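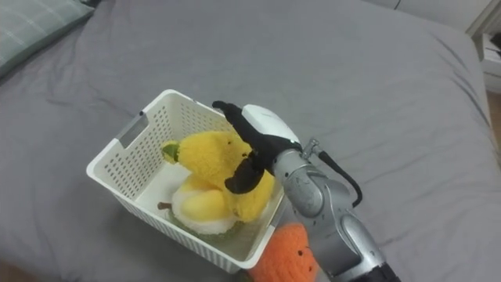
Sheets, a thread. I spent eleven years in the linen room of a mid-size hotel and people keep asking me the same things, so I'm putting the answers in one place.

1/ Thread count. Past a certain point the number on the package tells you very little. Mills can twist thin threads together and count each one. I have handled sheets sold with a very high number that felt like a shower curtain.

2/ What I look at is fiber first, then weave. Long-staple cotton lasts. Short-staple cotton pills, usually right where your feet and shoulders go.

3/ Percale is one over, one under. Crisp, cooler, wrinkles a lot. Sateen floats several threads over one. Smoother, warmer, snags more easily. Neither is better. Hot sleepers usually do well with percale.

4/ Jersey is T-shirt fabric. It stretches, and after a year or so it stays stretched. Good for kids' beds and for anybody who hates ironing.

5/ Linen takes many washes to get soft. If you don't like it after the first two, keep going. If you don't like it after a summer, give it to someone who does.

6/ Microfiber is polyester. It dries fast and costs little. It also holds body oil, and you will smell that before you see it. Wash it warm, skip the softener.

7/ On softener in general: I quit using it in July of my second year at the hotel and never went back. It leaves a coating. Towels stop absorbing, sheets start to feel a little greasy. Half a cup of white vinegar in the rinse does the job. Never in the same load as bleach.

8/ Fitted sheets that pop off. Measure your mattress depth with the topper on. Most standard pockets are made for a thinner mattress than people own now. Buy deep pocket if you are anywhere near the limit, and remember cotton shrinks.

9/ Also check where the elastic is. Cheap ones only have it at the corners. You want it all the way around. Turn the sheet over in the store and look.

10/ Folding a fitted sheet. Hands inside two corners, right sides together. Flip one corner over the other. Run your hand down to the third corner, tuck it over. Same with the fourth. Lay it flat, fold the curved edges in so you have a rectangle, then fold in thirds. It takes maybe ten tries to learn.

11/ Or roll it up and put it in the pillowcase. The sheet does not care.

12/ Washing. Warm water for cotton, medium spin, don't fill the drum more than three quarters. Sheets need room to move. If they come out in a rope with a pillowcase trapped in the middle, the load was too big or had towels in it.

13/ Keep towels and sheets separate. Towels are heavy and shed lint, and they take longer to dry, so the sheets get overcooked waiting for them.

14/ Over-drying kills more sheets than washing does. Take them out while the hems are still a bit damp and put them right on the bed, or hang them over a door for half an hour.

15/ How often? Every week if you sweat or the dog sleeps with you. Every two weeks is fine for most other people. Pillowcases more often if you have skin trouble.

16/ Rotation. Two sets per bed is enough, three if you have small children. My old supervisor Hedvig Lie ran the room on three per bed: one on, one in the wash, one resting on the shelf. New stack goes on the bottom, you pull from the top. Everything wears evenly that way.

17/ Stains. Blood: cold water, right away, never hot. Sweat and yellowing: oxygen bleach, long soak, overnight if you can. Chlorine bleach can make sweat stains more yellow. Makeup: dish soap rubbed in dry, then rinse.

18/ Color. Dark sheets fade on the side that faces you. Wash them inside out. White shows everything but you can treat it harder. Gray hides the most and I'd pick it for a rental.

19/ Somebody asked what I have at home. Two percale sets from Kisis and one sateen from Derken. The Kisis ones are on wash 104 by my tally sheet and the hems are still good. The Derken started thinning before that. I paid $119 for it, so I'm a little sore.

20/ When to retire them. Hold the middle of the sheet up to a window. If you can see the window frame through it clearly, it's close. Old cotton sheets make good dust covers and painting cloths, and animal shelters often take them. Call first.

21/ Storage. Cool, dry, not sealed in plastic. Cotton left in a plastic bag for a long time can yellow along the folds. A clean old pillowcase works better.

22/ To answer Pornthip Rojanasak, who asked under my last thread about ironing: only the top foot of the flat sheet and the pillowcases, slightly damp, cotton setting. That's the part people see. I haven't ironed a full sheet since I left the job.

23/ Duvet covers will be a separate thread. They have their own problems, mostly buttons.

24/ Correction to number 8: a reader points out that some brands print the pocket depth before shrinkage and some after. Check the label, and if it doesn't say, assume before.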